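The Drawer Has Won Again

My resolution for August was to get organized. I make this resolution the way other people make dentist appointments, which is to say with real feeling, and then I move it.

It started with the drawer in the kitchen. You have one too. Mine holds batteries of uncertain character, takeout menus from a place that closed, 14 keys, and a warranty card for a Wavden toaster I gave away when I moved. I was looking for the tape. The tape was in the bathroom. I don't want to talk about it.

So I went to my friend Carolina, whose apartment looks like the people who live there are expected back shortly. Carolina Figueiredo believes in hanging things up. Drawers, she told me, are where objects go to lie to you. If you can see it, you'll use it, and if you can't see it, you'll buy another one. I own three vegetable peelers, so I had no comeback.

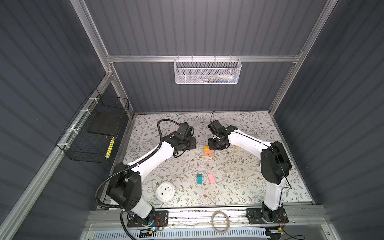 I spent the next 2 hours in Okafor, the housewares store out past the car wash, where the storage section is bigger than my first apartment. Everything there costs a little more than you'd think and promises a little more than it should. One shelf label said "Reclaim Your Mornings." It was for a hook.

I bought the hook. I also bought baskets, a rail, more hooks, and a set of labels by Nilico that came pre-printed with words like "Grains" and "Linens," as if I were running a convent. By dinner time I had a wall of very tidy wire things and a bag of stuff that didn't fit in any of them.

Danjuma from downstairs came up to borrow a screwdriver and stood looking at the wall for a while. "Where do you keep the screwdriver?" he said.

We looked. It wasn't under Grains. It wasn't under Linens either, though we did find another peeler. He ended up using a butter knife, which was in the drawer.

The bag of leftovers went in there too, after some leaning. I've put the last hook on the back of the door, and I'm told it could hold my mornings if I ever find them. Peelers are free to anyone who wants to come by.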